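Packing & Posting board > Gift bags vs plain boxes

Posted by Concetta Zuccaro, Apr 1, 2007

Right, I need opinions, and I know I've come to the correct place because you lot once managed four pages on parcel tape.

I put together little thank-you parcels for my sister's shop, Purkedon. Up to now they've gone out in small jute bags, the ones with watermelon slices printed on the fabric and a pair of rope handles. People love them. I have come to hate them. The handles flop wherever they fancy, the corners fray, and there's always one thread hanging off that I only notice once the thing is finished.
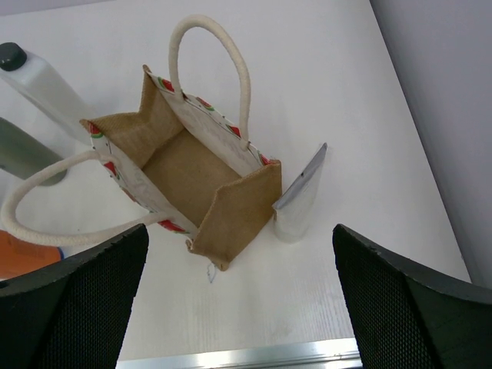
My sister says the bag is half the present. My back says a box would be half the bother. We've got 900 to do before the end of May and I'd like to still be on speaking terms with her in June.

Nazareno Rizzi wrote:
Box. Next question.

Vittoria Zanetti wrote:
Ignore him, he'd put a wedding cake in a box file. Keep the bags. Nobody hangs a cardboard box on the back of the kitchen door and keeps onions in it for six years. Snip the threads with nail scissors, tuck the handles inside until the last minute and get on with it.

Concetta Zuccaro wrote:
Tucking the handles in is fine until you want to put something in the bag, Vittoria. Then you are packing round two lengths of rope.

Ettore Cocco wrote:
Depends what's going in. Foil pouches will stand up against each other in a jute bag quite happily. Bottles are another matter. I did 760 bags for the Zulstead fair and every bottle in them leaned like a drunk uncle. Small cardboard box, bottle in first, something crumpled down the side of it, flat bits at the edge. If you have a glass one with a dropper top, leave it out till you've seen how much room is left. I always put mine in too early and then have to start again. 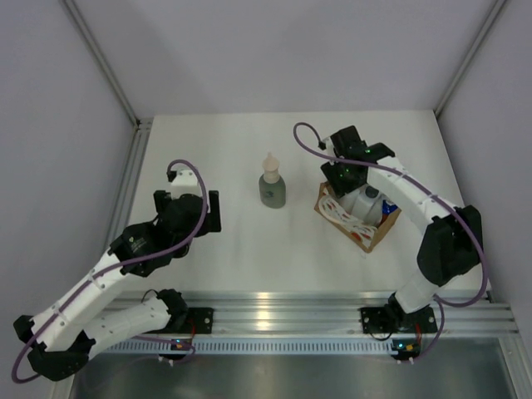
Loredana Carbone reckons the crumpled stuff is where everyone goes wrong, and that if you can hear the bottle move when you tilt the box you've been mean with it. She also thinks Ettore should stop bringing up Zulstead.

Ettore Cocco wrote:
I will stop bringing up Zulstead when somebody else on here has done Zulstead.

Nazareno Rizzi wrote:
Still box.

Vittoria Zanetti wrote:
Could you not put the bottle in a box and the box in the bag? Barbosa used to do a size that would go.

Concetta Zuccaro wrote:
So your answer to bags or boxes is to buy both. My sister will be thrilled. I'll ask Kandard what they want for the boxes and report back.

Contact us | Copyright Packing & Posting board | Back to top

Get our newsletter: enter your email address to sign up. You can unsubscribe whenever you like.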